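Singers wanted: Studatley Community Chorus, new season

Studatley Community Chorus is looking for singers in all voice parts for its next programme, which starts rehearsing in June. We are short of tenors and second altos in particular, but please apply whatever your part.

You do not need to have sung in a choir before. You should be able to hold a line against other voices and learn music between rehearsals. Reading music is useful. Recordings of each part are sent out for people who learn by ear.

The programme is a mix of folk song arrangements, two short sacred pieces and a new work, Stiltdale Songs, written for us by our musical director, Horațiu Preda. It is in five movements and the third is unaccompanied.

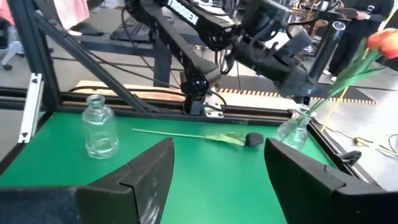
Rehearsals run from 7.15pm to 9.30pm, once a week, with a break at half past eight. There are also 3 full-day rehearsals before the concert, and we ask everyone to come to at least two of them. If you know you will miss more than four evenings, please tell us when you apply.

There is no audition as such. New singers come to a voice session lasting ten minutes, where Horațiu will play some scales, check your range and ask you to sing back a few short phrases. You can bring a song if you like, with a copy for the piano. 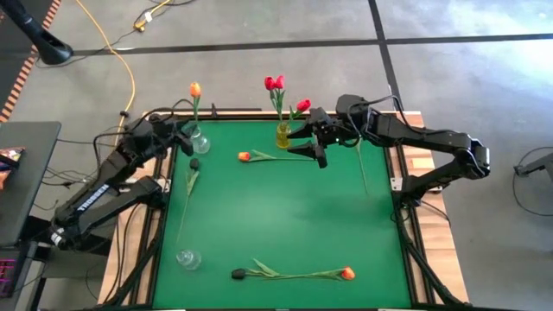

Photo: Civesport

We are also looking for a rehearsal pianist. This is a paid post for one season, with a fee of £1,995, paid in instalments. The pianist plays for all weekly rehearsals and the full days, and for the concert itself. Good sight-reading matters more to us than solo experience. You will need to follow a conductor and be able to play four vocal lines from an open score.

The season is supported by a grant of £3,399 from the Rácz Fund, so there is no joining fee for new singers this time. Scores are lent free of charge and must be handed back after the concert, with pencil marks rubbed out.

To apply as a singer, send your name, voice part if you know it, and a line or two about any singing you have done. Pianists should send a CV, the name of one referee and a covering letter of up to 500 words. Please use the contact form on this site and put "Singer" or "Pianist" in the subject line.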